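4.2 Open-day demonstration

The public session was held on 9th November in the ground floor hall at Skonwood. Its purpose was twofold: to show visitors the task set described in Section 3, and to collect judgments from people with no background in manipulation on whether a given episode should be scored as a success. The hall had no water supply, and the kitchen tasks were therefore shown in simulation only, on a wall display driven by the same workstation used for training. The drawer and shelf tasks were run on hardware in an adjoining room and are reported separately in Section 4.4.

Visitors entered in groups and stayed for one block of episodes. In total, 82 visitors completed at least one block and returned a scoring sheet. Sheets with no entries were discarded before this count was made. Each block opened with a short spoken introduction by Imtiaz Dissanayake, who named the task, stated the goal condition in one sentence and then started the first episode without further comment. The introduction was read from a card so that its wording would not drift over the course of the day.

The simulated scenes were assembled in Dredov, our scene generator, and the policy was executed through the Prolteo control stack with the same settings as in the offline evaluation. The policy received the initial state from the generator and was not tuned for the hall. Object placements were sampled before the doors opened and stored, which allowed every group assigned to a given block to watch identical episodes. Blocks were rotated in a fixed order. The control interface ran at its usual rate, and playback on the wall display was not slowed down.

Of the kitchen tasks, the sink layout drew the most disagreement in the pilot held in May, and it was given 4 blocks in the final schedule. The counter is fitted with a double-basin sink, and objects may be placed in either basin or on the counter to the side. The end effector is drawn as a glossy red sphere. The arm itself is not rendered in this view, a choice made during the pilot after several viewers reported that they had been watching the elbow instead of the object. Figure 3 gives one view of the layout, with a red-rimmed plate holding a small brown clump of food in the right basin and the sphere over the front edge of the sink, partly overlapping the plate.

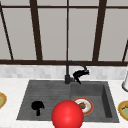
Figure 3. Simulated sink layout used in the open-day session. The red sphere marks the end effector.

4.3 Scoring and agreement

Each sheet listed the episodes of one block, with three boxes per episode: success, failure and unsure. Visitors were asked to mark one box after the display went blank and before the next episode began. They were told the goal condition but not the numerical tolerance, and the automatic score was withheld until the sheets had been collected. No visitor was asked to give a reason, although a blank margin was provided and a fair number of people used it.

The automatic score was computed from the final object pose. For the sink tasks, an episode counted as a success if the target object lay within the goal region and its speed had stayed below threshold for 50 consecutive control steps. Contact with other objects was logged but did not affect the score. This last point accounts for much of the gap between the two kinds of judgment. Marginal notes on the sink blocks refer repeatedly to episodes in which the target arrived correctly and a second object was pushed along the way. The automatic rule accepts these episodes, while many visitors marked them as failures or as unsure.

Agreement was computed per episode and then averaged within each block, with unsure responses treated as a separate category. We did not pool the pilot sheets with those from the open day, as the rendering had changed between the two. The same analysis was applied to the episodes supplied by Quintana, where the goal region is drawn on the surface and is visible to the viewer throughout.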